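Please keep the planner boring

April 2025, from the Lengyel engineering pages

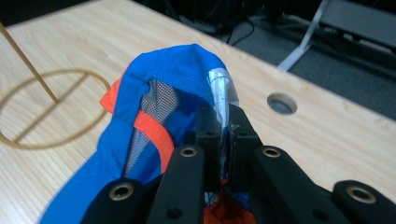 For two years I have worked on the software that decides what a robot hand should do with clothes, and in this time my opinion has moved in one direction only. I want less cleverness in the planner and more honesty in the perception. When I started at Lengyel, we all wanted the opposite. The planner was the respected part, the one with the mathematics, and perception was a box that delivered a mask and a grasp point. But a jacket does not behave like a box. Take a blue hood with orange trim, closed between two black fingers just below a white label. The outer shell is smooth and a little glossy, the inside is gray mesh, and a band of orange goes across the blue. A segmentation model that learned "one object, one color" will cut this into several objects, and then the planner will make a beautiful trajectory for a thing that does not exist.

I have seen this failure many times and it is always reported as a planning bug. In our tracker, Pevar, there were 17 open tickets in February with the word "planner" in the title. I read them all on one long afternoon. In 5 of them the planner did something wrong. In the others it did exactly what it should do with the state it received, and the state was false. We had spent the winter tuning cost weights.

My proposal is simple and I know it is not popular. The perception module should be allowed to say "I don't know." Ours could not say it. The message format had a field for the grasp point and a field for confidence, and the confidence was always a high number, as the softmax likes to give. When we added a real "unknown" state to the interface, the first reaction of my colleagues was that throughput will go down. It did go down, for four weeks. Then people began to look at the unknown cases, and most of them were the same few situations: shiny labels which reflect the lamp, linings that come out when the fabric folds, a hem that looks like the edge of another garment.

The second thing I ask for is a planner that a tired person can read. We used Gristau before, a big optimizer with a very nice visualization, and when it failed I could never explain to the next shift why. Now we use a short list of motion primitives - approach, close, lift, check, put down - and a small state machine above them. It is slower on the easy shirts. On the difficult ones I can open the log and see in which state it was, with which input, and this I value more than the speed.

Some people will tell me that a large policy trained from end to end makes this whole discussion old. Perhaps. We tested one such policy, under the project name Brindale, and on soft objects it sometimes did things I could not write by hand. I was impressed and I still am. But when it dropped a sleeve, the only tool we had was to collect more data and wait. For a laboratory this is acceptable. For a team which must answer a customer on Monday, I don't think it is.

Also the tooling deserves more respect than it gets. The best change we made last year was a replay viewer that puts the camera picture, the mask and the planner state on one time line. It took one engineer a small part of the spring and it has no mathematics at all. Before it, two people could argue a full day about one failed grasp, each with his own log file open. I would give up a good part of our optimizer to keep this viewer, and if somebody offers me one more engineer, I already know on which side of the interface I will put this person.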